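4.2 How readers talk about the serial form

We turn now to the part of the study that gave us the most pleasure, and (we may as well admit it) the most trouble. When we asked members of the Prernside reading circle to tell us how a story published in instalments differed from one they could finish over a weekend, we had expected them to talk about suspense. A good many did. But far more of them wanted to talk about the waiting, and what they got up to in the meantime: rereading, guessing, arguing with one another on the bus, and in one case writing an entire rival ending in the back of a diary.

The serial we used was Tava, a light fantasy in 30 chapters, chosen partly for its length and partly for its shameless fondness for well-worn story patterns (the lost heir, the talking animal who knows more than it lets on, the inn where everybody happens to meet). Of the 300 readers who signed up, 83 sent us a written comment after every single chapter, which was a good deal more generous than we had any right to hope for. 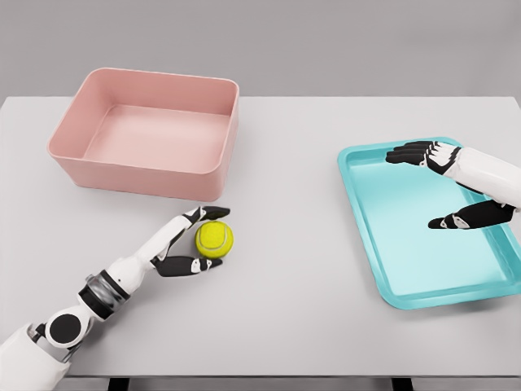 Figure 3

Those comments were sorted by hand into 3 groups, following the scheme set out by Galindo in our earlier work on Rarnia: comments on plot, comments on character, and comments on what we have called "the deal", by which we mean the reader's sense of what the author has promised and still owes. The last group is the slippery one. A remark such as "she had better bring the sister back" might be about plot, or about the sister, or about a debt, and Hou and Galindo did not always agree on where it should go. Where they couldn't settle it over a pot of tea, the comment was given two labels and counted in both.

What struck us on reading the whole lot through was how forgiving people were of a familiar device, provided it turned up when they were ready for it. The long-lost letter in chapter nine was greeted with real delight, even by readers who had spotted it coming weeks before. A very similar letter near the end was met with groans. We come back to this in the next section, where we look at Tang, a shorter serial by the same author, whose readers were a good deal less patient with coincidence.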